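The Long Paddle at Porby

Open-water paddleboard racing has found a home on a cold bay, and the people who come back each September do not come for the prize money

By Imani Szabo

At five-thirty in the morning the parking lot at Porby is already half full. People stand beside their cars in wool hats and bare feet. They look at the water and say very little. The wind comes from the north, and everyone on the beach knows what it means: the first half of the course will be hard, and the second half will be fast for those who still have arms.

The Furkura Crossing is a paddleboard race of 23 miles, from the beach at Porby to the old ferry landing at Denora. The racers lie or kneel on the board and pull with their hands. There is no paddle. When I came first to write about this sport, I made the mistake of asking where the paddles were kept, and a man with a gray beard laughed so long that he had to sit down on his board.

Prone paddling is older than most of the people who watch it believe. Lifeguards have used it for generations to reach swimmers in trouble, and in many coastal towns it is still a part of their test. As a race it stays small. The boards are long and narrow, they are expensive, and they do not fit on a normal car. A beginner falls off many times before the first good mile.

Leilani Ostrowski fell off for one whole summer. She was then a pool swimmer with a bad shoulder, and a friend at her club had lent her a board that was too fast for her. "I was angry with it every day," she told me. "I could swim faster than I could paddle. Then one evening the board started to run by itself on a small wave, maybe for four seconds, and I understood what the others were talking about."

She has now finished the Crossing six times and has won it twice. When I met her she was tying a water bottle to the deck with a piece of old inner tube. Some racers use a special holder with a hose. She has tried it and did not like the taste.

A course with two faces

On the map the Crossing is nearly a straight line. In the water it is not one. The tide goes out of the bay through a narrow channel beside Heffernan Point, and the racers have to choose on which side of this channel they will travel. The outer side is longer, but the current helps. The inner side is protected from the wind, and it is full of weed that catches on the fin. Each year the leaders separate here, sometimes by more than half a mile, and for an hour they cannot know who has chosen well.

Ostrowski likes the outer side. She watches the fishing buoys to see how they lean, and she decides when she reaches the second one. She does not discuss it before the race, also not with the pilot of her escort boat.

After Heffernan the coast turns away and the wind comes from behind. This is the part the racers call "the porch," for a reason I could not find out. The waves are small, but they are regular, and a good paddler can connect one to the next and rest a little on each. A tired paddler misses them. From the escort boats the difference is easy to see. One board slides forward, and another of the same length, in the same water, goes up and down and stays behind.

Food is a private matter in this race. The escort boats may pass food and drink to the racers as long as the board is not touched. I saw boiled potatoes with salt, rice balls, cold pancakes, flat cola and one whole jar of peaches. Many racers eat their last warm meal two hours before the start and then practice in training with exactly the same things, in the same order, so that the stomach is not surprised.

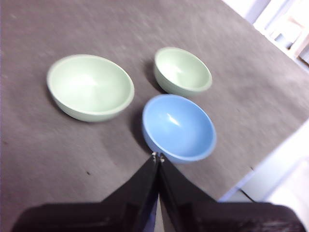
Does a racer need a wetsuit for the Crossing?

The rules leave it open, and most of the field wears a thin sleeveless suit. The water in September is cold at the start, but the shoulders produce a lot of heat and must move freely, so full sleeves are rare. Paddlers who kneel for long periods often choose a suit with padding at the knees.

The money and the landing

The winner receives $1,809. It is a strange sum, and it has a simple history. In the first year the organizers paid for the permits, the safety boats and the soup, and this was what stayed in the account. They gave all of it to the winner. The sum was never changed, though the race has become bigger and there are now two divisions, each with the same prize. For most racers it does not cover the board, the travel and the fuel for the escort boat.

The organizers have received offers to make the race larger. One proposal would have moved the finish to a beach with a stage and food trucks. The racers were asked for their opinion, and a large majority wanted to keep the landing at Denora, with its wet stones and its one shower. The start is limited to what the safety boats can watch, and the waiting list is long. Ostrowski thinks the limit is correct. "You are low on the water," she said. "In waves, a boat can lose sight of you very fast."

This year the north wind held until the middle of the morning. The first board that came around the last marker belonged to a young lifeguard from Porby in his second Crossing, who had stayed on the inner side and had stopped two times to clean the weed from his fin. Ostrowski came next, 30 seconds behind him. She had gone outside, as always, and the current had turned earlier than she expected.

At Denora a racer must stand up and walk across the stones to touch the landing post, and after so many hours on the knees this is not a small thing. The young man fell in the shallow water and got up again. Ostrowski walked slowly, with one hand on the board. She touched the post, drank half a cup of soup and asked him which side of the weed he had taken.

He showed her on the map that hangs next to the shower. They were still standing there when the third board came in.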